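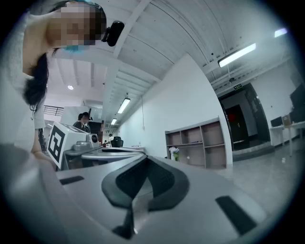

Round tables. I've been going back and forth on them for weeks and I finally have opinions, so I'm getting them down fast before lunch is over. Short version - I was against, now I'm for, mostly. The one upstairs at Standeo is what did it. Gray and white top, few little things on it as usual, black office chair off past it, and a woman leaning over at the near side with somebody else standing by the glass. You put a rectangle in that spot and everyone lines up along the long sides like it's a cafeteria. With the round one they sort of drift in wherever.

OK so background. We moved up to this floor in October, from the old place over the Hourani bakery, which I miss every morning at 9 when I'm hungry and don't miss at all the rest of the day. The old place had two huge rectangular desks pushed together and that was it, that was the office. You had your side. Your side filled up with your junk. By the end I had a stack of folders I hadn't opened since we got there and a mug with pens in it, none of which wrote.

So new floor, new furniture, and somebody (me) said let's get proper desks. Got outvoted. We got the round table and a handful of chairs and shelves along the wall, and I sulked for maybe a week.

What I didn't like, first. You can't push a round table against a wall. Well you can, but it looks dumb and you get those two useless wedges on either side where pens go to die. It wants to be out in the open, and out in the open means people walk past you all day. Also no corners. I'm a corner person. I like to put my notebook square in a corner and have it stay there. On a round top everything ends up at a slight angle and it bugged me way more than it should.

Then there's the stuff problem. Things creep to the middle. Tape, chargers, somebody's lip balm, the little screwdriver. On a rectangle the clutter collects at the ends and you can pretend it isn't there. On a round table it piles up in the center like a salad bowl. By mid afternoon you're working on the rim.

But then that ended up being the good part too? Because the middle is everyone's, everyone sees it, and it gets cleared. We have a rule now - nothing stays on the table overnight. It takes 3 minutes, I timed it once. All the small stuff goes in a shallow tray, tray goes on the shelf, wipe the top, done. Nobody ever wiped the old desks. I know becuase I moved them.

About the wiping. A pale top shows everything. Coffee rings, pencil, the gray smudge from your sleeve if you wear the same sweater four days running. I tried a bunch of sprays and the best thing is still a damp cloth and one drop of dish soap and then a dry cloth right behind it. Skip the dry cloth and you get streaks, and then the light comes through and you'll see every one of them. Learned that one the hard way, before a visit.

The light up here is great by the way. Lots of glass, big clear panels, so it comes through from further back than you'd think, and even at the table in the middle of everything it doesn't feel like the middle. Downside is fingerprints. Glass gets done at the end of the week and looks perfect until the next morning. I've given up caring about the part below hip height.

Chairs. OK so the chairs are still the weak spot. Office chairs with wheels and a round table are a funny mix, everyone slowly rolls outward and by the end of a long meeting you're practically down the corridor. I like the black ones though, they're comfy and they don't show anything. What I'd really like is a couple of stools that go all the way under. I measured wrong the first time and the ones I ordered from Moltska hit the underside, so they went back. Measure to the bottom of the top, not the top of the top. Obvious now!

Since a few of you asked last time what this kind of thing costs - ours was secondhand, from the Drulov clearance, and I'm not going to say exactly what we payed because it was a silly bargain and you won't find it again. New ones that size I was seeing at more than 3000, which, no. Check clearance places. Check them early in the day. Bring a blanket for the car and someone taller than you.

Oh and getting it up here. There's the walkway with the metal railing and then the turn, and the turn is tight, and a round top doesn't have a short side to lead with. That's the thing I'd tell anybody buying one. It's as wide as it is wide. We tipped it on edge and kind of walked it along like a big coin, somebody in front saying left, left, no your left. 30 minutes for what I'd said would be quick. Scuffed the wall in one place, touched it up since, you can tell if you know where to look.

Would I get one for home? Still thinking. My kitchen's narrow and I'd be squeezing round it with a hot pan. Maybe a small one with a drop leaf, so you get a flat side for the wall and I get my corner back. If you've got one in a narrow kitchen tell me how you live with it, comments are open again (sorry, spam).

Next post will be the shelves. They're not level. Gotta run, table's filling up and I want the seat by the glass.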